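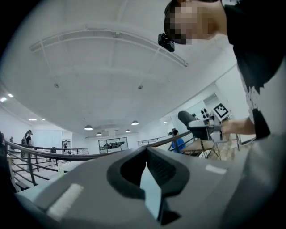 About Gonix

Gonix records people doing ordinary work with their hands so that robots can learn to do it. We are based in Lestthorpe, in an open building with a mezzanine, and most of our recording is done upstairs at a square table beside the railing.

Our operators don't wear gloves or steer a robot from another room. They hold a gripper in each hand and do the task directly. Each gripper carries square printed markers, which let us work out where it was at any moment.

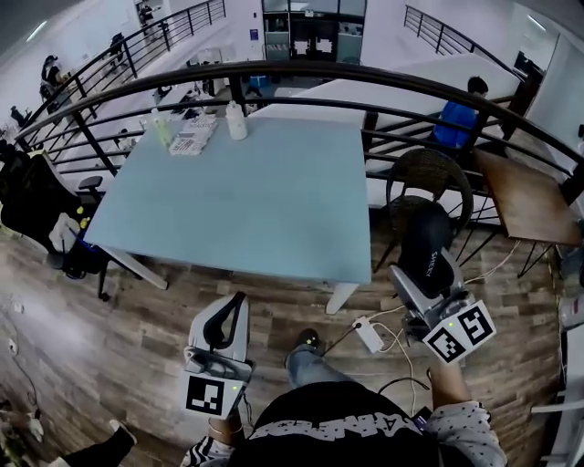

A new operator practices for 20 hours before any of their recordings are kept. A typical task is picking up something from the table and setting it down in another spot, and we ask for 500 good repetitions before we call a task finished. Objects are moved between runs, and we change them often. Bottles, boxes and soft fabric items all behave differently in a gripper.

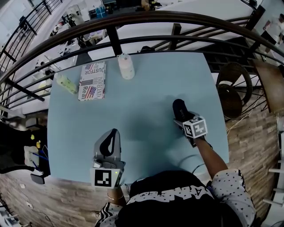

Recordings are checked the next morning by someone other than the operator. Last year we kept 92 percent of them.

Gonix began as a side project at Fastcombe, a packaging firm, and became a separate company when the Dolan warehouse asked for the same service. We now have 900 tasks in our library.

Visits are on Thursday afternoons. Please write to us first, and use the Lestthorpe entrance.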